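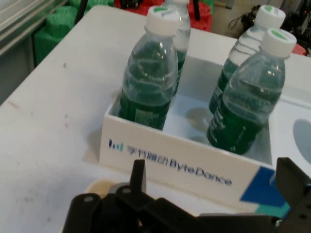 Remer opened its automation workshop to visitors on 26th September, and I went along for the Monday afternoon session because I run a small packing bench and have been threatening to buy an arm for it. The one I wanted to see was the Jendurier, a tabletop model with a black gripper and a price you have to ask for. Its set piece was water bottles. Four of them, clear plastic with white caps, stood in an open white box with ByteDance printed on the front, and one at the right had a slight lean to it. I liked that. At the last open day I attended, everything stood up as straight as guardsmen and the robot was praised for coping.

I watched nine goes at picking up a bottle. Seven were clean, one took two attempts and one ended with the arm hovering in thought until somebody pressed a button. My own staff do this too, mostly after lunch.

The good points first. It is quiet, far quieter than the Amilach I tried last November, which sounded like a dishwasher full of cutlery. The grip is gentle enough for thin plastic. Setting up a new pick took our guide five minutes on the tablet, and when I had a turn it took me rather longer, though I did get there and only swore once.

Now the grumbles. It is slow. I could empty a box of four and have the kettle on before it reached the third bottle. The tablet menus are a muddle — the speed setting lives under "Comfort", for some reason — and the stop button is smaller than I'd like. Spare finger pads cost £816 a set, a figure the guide gave while looking at his shoes.

Tea was provided, with Ndung'u biscuits, and these were excellent.

Three stars out of five for the Jendurier, four for the afternoon. I've asked for a fortnight's trial on my own bench, with my own bottles, and will add to this review when it's done.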